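Sheet changes, item placement and the yellow bedsheet

Apr 16, 2021

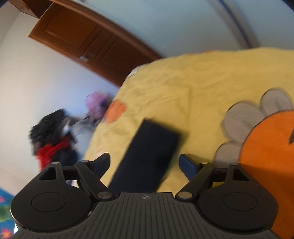 Dark navy, no lettering, on the yellow sheet.

I have been revising how the bed gets made and how the things that live on it get put away, and the notes had grown long enough to go here. The previous post covered pillowcases. A few readers asked about sheets and about the loose items that gather on a bed during the day, so I have combined the two.

The yellow sheet is one of a pair I bought from Retamal in November. The other is white and goes on in alternate weeks. Both are flat sheets with mitred corners folded by hand. I gave up on fitted sheets after the elastic in the third one failed at the same corner as the first two, the one nearest the radiator pipe.

My main argument for a strong colour is contrast. Most of what I leave on a bed is dark: a notebook, the tablet sleeve, the phone, a glasses case. On the old charcoal sheet I lost the glasses case twice in one evening and found it both times by kneeling on it. On yellow, a navy object shows up from the doorway with only the hall light on.

Washing. The label says 40 degrees and I follow it. The first wash was done alone with a white flannel to test for dye, and the flannel came out very slightly cream. The second wash left it unchanged. I now wash the sheet with towels of a similar colour and keep the spin at 1,000, as anything faster sets creases across the middle third that take a long time to iron out. Drying is on the line where possible. On the indoor rack I fold it lengthways once over two rails - four layers over one rail leaves the inner ones damp the next morning.

Size. The sheet measures 235 cm across after washing. My mattress is a standard double, and with its depth allowed for on both sides there is enough left to tuck under, though not a great deal. If your mattress is a deep one, measure it first. The next size up from Retamal was out of stock when I ordered and may still be.

Making the bed. I start at the foot. Tuck the foot end, fold both foot corners, then pull from the head. Pulling from the head first gave me a diagonal ruck every time, starting near the pillow and running down towards the opposite corner. The whole job takes 5 minutes including pillows, slightly longer if the mattress is being turned.

Clearing the bed. The order I have settled on is flat items first, soft items second, anything with a cable last. Flat items slide under a fold of bedding more readily than the others and are the ones likely to be swept onto the floor with it. They go into the Jendon tray on the bedside shelf, long side against the wall. Soft items go on the chair. Cables are coiled and hung on the hook behind the door.

I tried the Lullby hanging pocket for the flat items, the type that tucks between mattress and base. It held a paperback and a tablet sleeve without trouble, but the flap has to be pulled out before every sheet change, and it left a ridge in the tucked edge. It has gone to the spare room, where the bed is stripped less often.

The Benar storage box under the bed takes both spare sheets and the winter blanket. Inside length is 695 mm, so a double flat sheet folded in eighths fits with the blanket alongside it. I put the sheets in with the folded edge facing up and pull out whichever one is nearest the handle.

Still to sort out: the corner by the radiator pipe, where a mitred fold works loose by about the fourth night. I have tried a deeper tuck and it made little difference. Sheet clips are on order, and I will add a note underneath once they have been on for a couple of washes.

Filed under: bedroom, laundry, storage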